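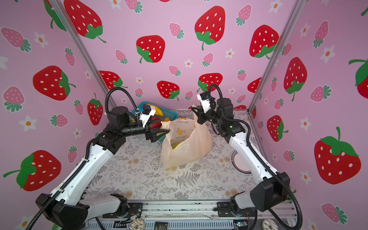 Progress report to the Goodwin Fund: legal advice for seasonal farm workers

Since June the Zosden advice line has taken 90 calls, mostly over unpaid wages and what to do after a police search.
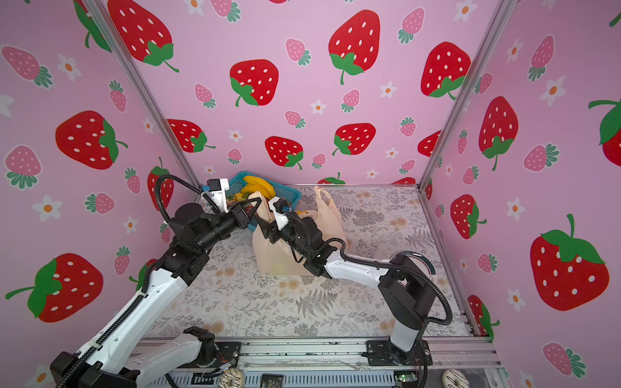 Page last updated: 27 December 2018

Eight cases went to our solicitors. Five are closed – the rest wait on papers from Jurko district court. 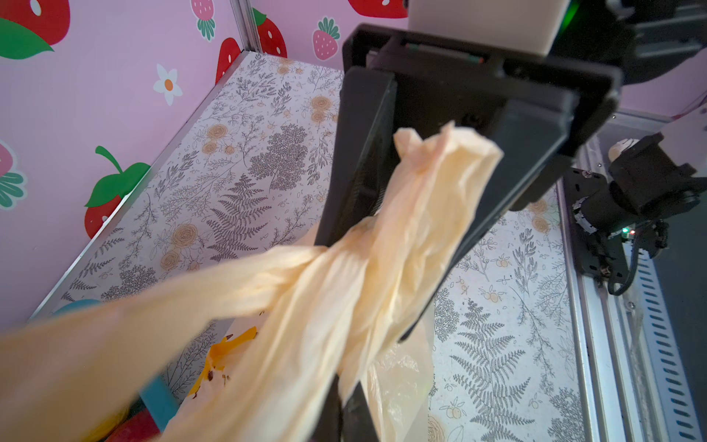

Spending and next steps

Interpreting cost more than planned. We ask to move four per cent of the travel budget across to cover it. The Rirnodeo drop-in reopens once the lease is signed.

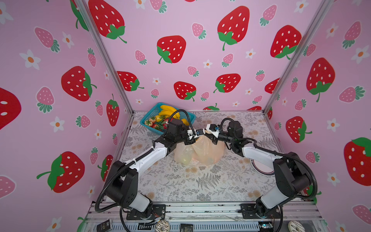

Strawberry wallpaper, back and side walls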